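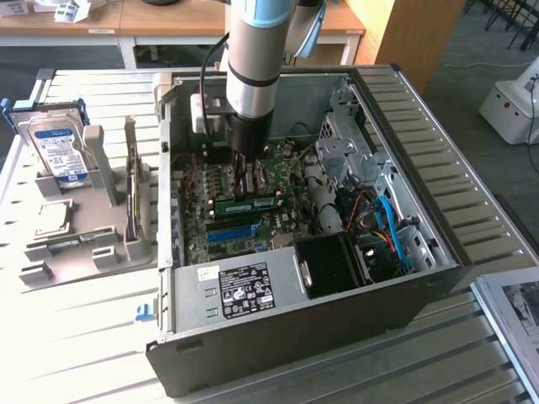
Re: Old tower, keep it or let it go?

Hi all,

Sorry for the slow answer, I read the digest on my phone and then forget to come back to it at a real keyboard.

On 30 Mar 2026, a list member wrote:

> I have a desktop that must be twelve years old by now. It still
> starts, but opening a second browser tab is enough to make me go
> put the kettle on. My son-in-law says throw it out. All I do is
> email, the library catalog and my family tree files (3418 people
> in there now, a lot of them with scanned letters attached).
> Is it worth putting money into, or am I being sentimental?
> Also, what do people do about backups? I have been copying
> everything to one thumb drive and I don't love it.

Don't throw it out yet! For email, catalogs and a family tree program, a machine that age can be perfectly pleasant if you give it two things: more memory and a solid state drive. I did both to my Gredix tower last May and I'm still using it every single day, including to write this. The drive made the bigger difference by a mile. It used to take so long to start that I'd turn it on and go feed the cat. Now the cat has to wait.

I spent 47 dollars in all, with the memory secondhand from Fallahi (the repair counter next to the old shoe store, they have a bin of used parts and will let you bring one back if it doesn't fit). Prices have been jumping around, so don't hold me to that.

Before you buy any memory, find out what kind you have. The older sticks and the newer ones look very much alike and they will not go in each other's slots, and I know this from having bought the wrong ones. The label on the stick usually says. Or your manual will, if you're the sort of person who keeps manuals. Check how much the board can take, too. Mine tops out lower than I had hoped.

When you do open it up: shut down, pull the power cord out of the wall, hold the power button for a few seconds, then touch bare metal on the case before you touch anything else. The clips at the ends of the slot have to be open before the new stick goes in, though some boards only have a clip at one end, which had me hunting for the other one for far too long. Then you push. It takes more of a push than feels polite. If the computer beeps at you afterward and shows nothing on the screen, it's almost always a stick that isn't all the way down.

The one thing that would change my mind is the operating system. If yours has stopped getting security updates, I wouldn't do banking on it. A couple of people here have moved to Linux and seem happy, but check first whether your family tree program runs there. Mine (Tomia) doesn't, so I've stayed put and do my banking on the tablet.

Now, backups. One thumb drive would keep me up at night too. I keep two outside drives and swap them, one in the desk and one at my sister's house, and I trade them when I go over for Sunday-style dinners, which can fall on any old day in our family. I also export the tree as a plain GEDCOM file each time, so it can be opened in something else if Tomia ever goes under. The scans don't travel inside that file! Copy the scan folder separately. I had 186 letters that I thought were safe and they were only links pointing at a folder I hadn't copied. I found out in time, but my stomach dropped.

If you do end up giving the tower away, take the old drive out and hang on to it. The Zomari thrift shop takes computers without drives, or at least ours did last fall. Maybe call ahead.

Does anybody know if the scanner workshop is still on for May? I have a box of slides from my aunt and no idea where to start with them.

Happy to look at your label if you type out what it says.

List help: write to the list owner | © 2026 Zomari Home Computing List | Back to top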